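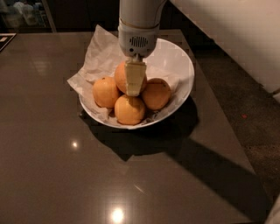
Orange season has me completely in its grip again, and I'm not even a little sorry about it! Every February I start buying them faster than I can eat them, and every February I end up making the same olive oil cake until everyone who comes through my kitchen begs for chocolate. This year I've started keeping them out in the wide white bowl with crumpled tissue paper tucked under the fruit, the way Fiorella Marras does at her place in Pradport. I love how the paper sticks up over the rim, all creased and a bit untidy. And I've stopped picking out the perfect-looking ones – a few brown specks on the peel don't bother me at all.

Fiorella is also where the cake comes from. She scribbled it on the back of a bus schedule for me last June (totally the wrong time of year, so I had to wait and wait), and I've fiddled with it ever since.

## The cake

- 2 oranges, zest and juice
- 200 g flour
- 150 g sugar
- 3 eggs
- 120 ml olive oil
- 50 g ground almonds
- 2 teaspoons baking powder
- a good pinch of salt

Rub the zest into the sugar with your fingers until it feels like damp sand and the whole kitchen smells amazing. Beat in the eggs until pale, then pour in the oil slowly, then the juice. Fold in the dry things. Bake at 350°F in a lined 8-inch pan. Mine took nearly 50 minutes, but my oven is a grump, so start checking early.

Let it cool all the way if you can stand to. The second day is even better – the crumb gets heavier and the orange comes through so much more.

I took half of the last one to Nicanor Lozano next door, and he had it toasted, with butter. Toasted! I tried it the next morning and now I want to bake it in a loaf pan so the slices fit properly.

Next up is marmalade. I have 13 clean jars waiting in the pantry and no idea yet whether I like mine thick cut or thin, so tell me your favorite in the comments.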